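Gedureck: desktop teardown / reassembly set, README
Robotics club, spring term. Last touched February
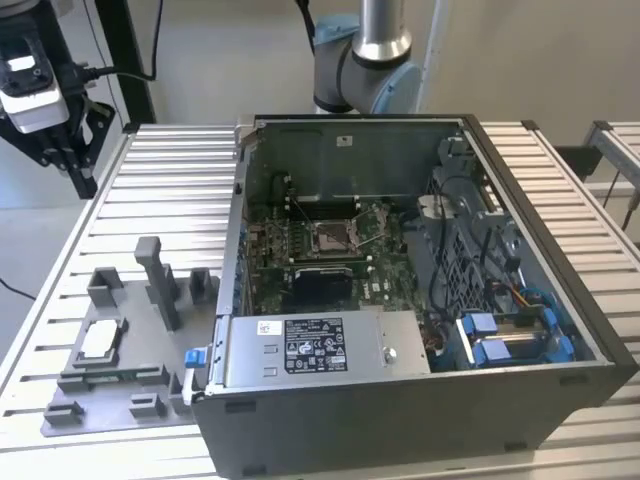

Read this before you pull the data. Short version: two arms, one old desktop tower, parts get taken off the fixture plate and put in the machine, or the other way round. Everything recorded by students. It is messy in places, see Known problems.

Why we did it
Ritchie (last years project) was all blocks and cups, and the judges at Trinton said fine but where's the hard part. So this year hardware. Small parts, tight fits, levers. Samira Rizk picked the tasks, blame her for the RAM one.

What's in it
1000 episodes total, half of them clean. "Clean" = operator finished without a hand going into the workspace. The other 500 have a stop, a regrasp or somebody reaching in. They are kept on purpose, flag is in the episode file.
Each episode has:
- video from the fixed camera
- joint positions, both arms
- gripper open/close
- one line of text saying what the task was
- operator initials

Tasks
cpu_place: chip from the cradle to the socket. Lever starts up, retention bracket up.
cpu_remove: same thing backwards
ram_insert: memory stick from the slot in the plate to the board. Slowest task by far.
lever_close: bracket down then lever down. Two arms allowed
reset: parts back on the plate. Not scored but recorded anyway, Munther wanted it

The tower stays on its side with the panel off for every task. Board is never taken out. Power supply stays in, unplugged, and nobody opens it, ever. If you build your own copy of the setup same rule please.

Fixture plate
3D printed, gray. Print files are in the plate folder. Version 8 is the one used for all the final episodes, older versions are there but dont print them, the cradle was too tight and chips got stuck. Screw it to the slotted table, tape is not enough (we tried).

Splits
train / val / test by session, not by episode. Do not reshuffle or you leak the same setup into test. Fares wrote the split script and it does check for this now.

Known problems
- Gripper width drifts in the early sessions. Recalibrated after. Sessions before the fix are marked old_cal
- Cables move around between sessions. We gave up tidying them
- ram_insert labels: "inserted" means the operator said it was in. We never powered the board on to check.
- A few text lines are swapped between cpu_place and cpu_remove. Nizar Jaber is going thru them, list in fixes.txt
- Lighting changes if somebody opened the blinds, no flag for this sorry
- Timestamps on the left arm lag the video by up to 2 frames

Using it
Unzip, run check_files first, then load_episode on any one of them to see if it plays. If the loader complains about missing joints you have the Turkside copy, that's the old upload, delete it and get the new one from the club drive.

Free for class and club use. Credit the club if you show it anywhere. Ask before putting it in a paper, Ayman Rawashdeh is the faculty contact.

Who did what
Samira Rizk: tasks, operator
Munther Saliba: arms, calibration, reset episodes
Nizar Jaber: labels
Fares Qudah: scripts, splits, plate design

Bugs or questions, post in the club channel or come by Monday after class. Still to do: a second tower with a differnt board, and redo the worst of the old_cal sessions if we get lab time.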